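Sep 10, 2018
Entry by: Lesia Fedoruk
Subject: Moisture conditioning of small wood specimens, Preltcombe series

The second conditioning period for the Preltcombe series was closed this morning. All specimens were removed from the humidity cabinet, weighed, and returned to their trays in the original order. The balance was checked against the reference mass before the first reading and again after the last. Both checks agreed.

The series consists of 156 specimens cut from a single delivery. Numbering follows the scheme in the Rusent protocol, with the tray letter first and the position second. Two labels in tray C had come loose and were replaced. Their identity was confirmed from the cutting plan, and the replacement is noted on the tray sheet.

**Conditioning**

The cabinet log shows one interruption, caused by a door that had not been latched. The humidity recovered before the next logged reading. The period was extended by one night and the specimens were weighed twice, with no change outside the limit set in the protocol. The interruption should nevertheless be stated in the report, and the log page has been copied into the project folder.

Trays A and B were on the upper shelf for the whole period. For the third period they are to be exchanged with trays D and E. Venkataraman has asked that shelf position be recorded as a separate column, and the weighing sheet has been changed accordingly.

**Dimensions**

Length and width were measured at midpoint with the digital caliper. Thickness was taken at both ends and the mean entered. Readings taken across a growth ring boundary differ slightly from those taken beside it, so the measuring line is to be marked in pencil before the next period. End faces are not to be sanded again. The earlier sanding removed enough material to affect the mass record for specimen B-4, and that specimen has been withdrawn.

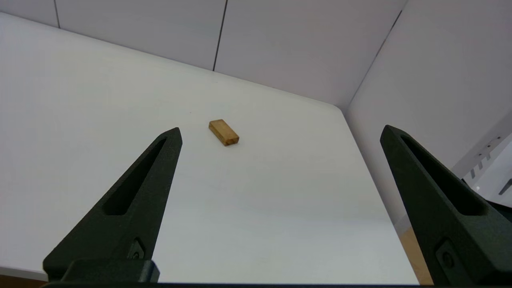
The pencil line is to be drawn lightly and kept clear of the end faces, where it could be confused with the cutting marks. A soft pencil is preferred. Ink must not be used.

**Drying**

Oven drying will begin only after the third period is complete. The Clenon oven is reserved for the first week of November. Its thermostat was reported as reading high in the spring, and no record of a correction has been found. A check with an independent thermometer is required before any specimen is loaded.

**Open items**

- Obtain a new seal for the cabinet door
- Enter tray E masses in the shared file (paper sheet only at present)
- Ask Venkataraman whether B-4 should be replaced from the spare stock
- Return the reference mass to the calibration drawer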